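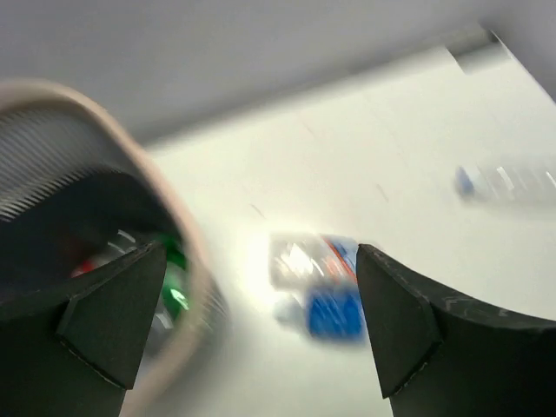 Small packaging on the white table, beside the basket

Mesh wastebasket for mixed packaging – how to keep it clean?
Asked in Home and Cleaning, Arnidcombe community help

I clear my work table into one mesh basket with a plastic rim. Bottles and small packets all go in together, and the last drops run through the mesh to the table. A bag inside always slides down. What do you do?

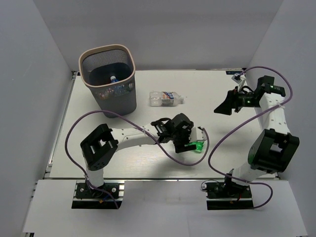

I would like to keep this basket, as I bought it only in March. Must the caps stay on the bottles?

2 answers

Panach54
Fold the bag 3 inches over the rim and put one big rubber band under it. For caps, ask your town. Ours wants them on – the next town wants them off.

Gameck
Just buy a closed bin.

Comment from the asker: Thank you, the rubber band holds. I also put an old tray under the basket.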